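Mosmont Home Helper build: progress report to the Bradisside Small Projects Fund
Last updated: Wednesday, March 26, 2025

Work since the February report has gone mostly into navigation. The base now drives under its own control in the Esgate workshop, and the second motor driver, bought with the last payment, has been fitted and tested. The battery tray had to be moved back to make room for it.

Spending is on plan. The wheels and the Polák motor controllers are paid for. The depth camera is the only large item still to buy, and I have held off until the simulator shows which mounting height works best.

The simulator took longer than planned. The first version had bare rooms with square corners, and the planner did well in it and badly on the workshop floor. I rebuilt the test home with furniture, doors that can be left partly open, and floors that change from room to room. Two problems came up right away. The planner treated a door seen edge-on as a thin post and tried to pass too close to it. It also slowed down at every change of floor color, as if there were a step.

The second problem is fixed. The first is better but still there. Over 168 simulated runs between rooms, the robot touched a door or door frame in 33. Most of these were on the way out of the bedroom, where the hinged door and the sliding door are both open and the robot has to line up before it reaches the threshold.
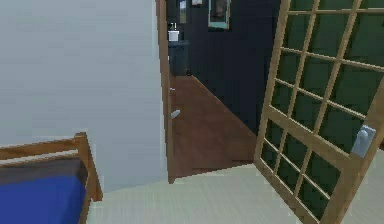
I plan to add a short stop before each doorway so the robot can take a second look and correct its heading. This costs a little time per run – I think it is worth it. The same code will then go onto the real base with the speed limited.

Still to do in the next period:
- buy and mount the camera
- repeat the doorway runs with the new stop
- build a plywood doorway in the workshop for live tests
- write up the wiring

The build is 2 weeks behind the original schedule. I am not asking for more money or a change to the end date.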